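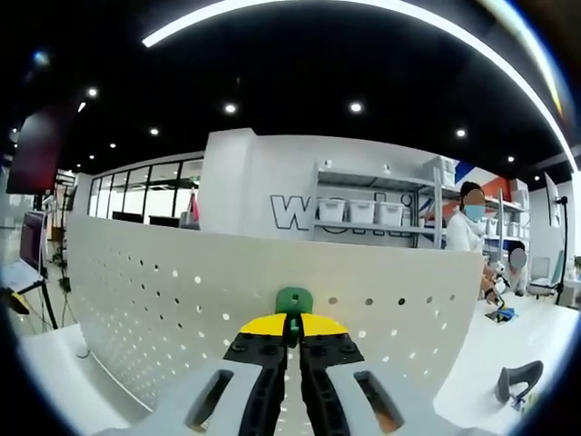 Where did the spring money go? Most of it went into seed potatoes, fencing and the new water line at the Kirnamstead garden, and what's left is set aside for the tool library.

Progress report to the Fondalico small grants office, 01/04/2020
From: Damián Pacheco, Kirnamstead Community Garden

Hi all,

I promised you something longer than last quarter's note, so grab a coffee. The big news is the water line! We'd been dragging hoses across the MacAulay lot for years (you saw the mess when you visited), and now there are 3 taps along the east path. The trench hit an old brick footing near the compost bays, so we bent the pipe around it and lost a few days. Rogelio Espiritu did the fittings and only charged us for parts, which came to $700 and is on the second sheet of the budget.

Fencing is done on the north and west sides. The south side is waiting on the neighbor, who wants the line moved back a foot. I've said fine, as long as we keep the plum tree. He's thinking it over.

We have 11 families signed up for plots this year, and each plot can be split between up to 3 households if people ask. Two beds are still too soggy to plant. I dug a test hole in the lower one and it filled right up, so I'd like to build it up with the leaf mold we've been saving and try beans there in June.

The seed potatoes are Zircombe, same as the church garden grows, and they're chitting in egg cartons on my back porch. My kitchen smells like dirt and I kind of love it.

One thing I need from you: can we move the money marked for printed signs over to the tool library? I can paint the signs myself, and we're short on spades and really short on decent wheelbarrows. If that needs a form, send it over and I'll fill it out the same day.

Receipts are in the usual envelope. The one for gravel got rained on, but the total is readable, and the yard says they can print me another if you need it.

Thanks so much,
Damián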